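Search this site
Talk notes – Olga Barrientos, Sarncombe shared workshop, Wednesday

Slide 1. Good evening. I say first what Ringate is: our home build in simulation. Before we spend money on a real arm, we try the tasks on the computer. Nivgate is the older version, please do not mix them.

Slide 2. The task is a marker and a two-finger gripper. Speak slowly here.

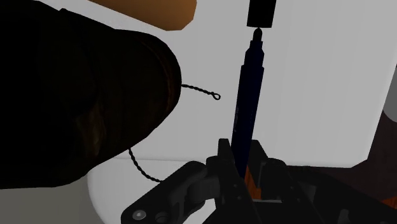
My first grip settings were copied from a forum and I do not recommend this. Now I change one value, run 400 tries, and write the result in the notebook. Run 351 is the one people ask me for – offer to send the log.

Slide 3. Approach from above. Say that the fingers must be open before the arm goes down.

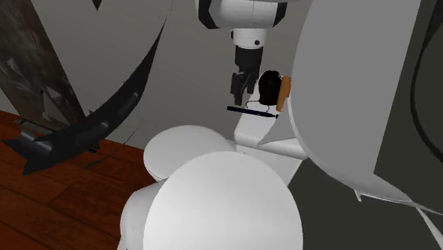

Gripper open over the small objects, with the pen-like one in front.

Slide 4. The room. Durán made the bathroom model, thank him. Mention that the base position took us 2 evenings.

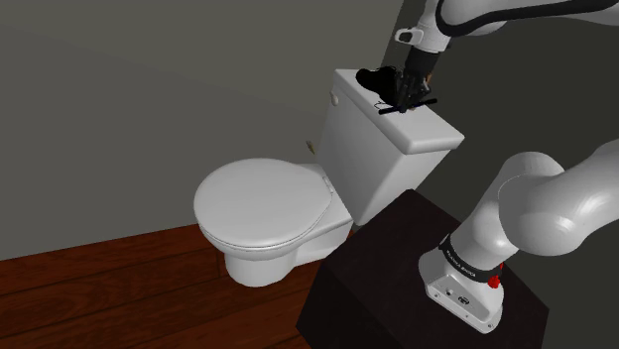 Arm base on the dark block, gripper at the tank lid.

Then questions.

4,000 views · 2 comments
Back to top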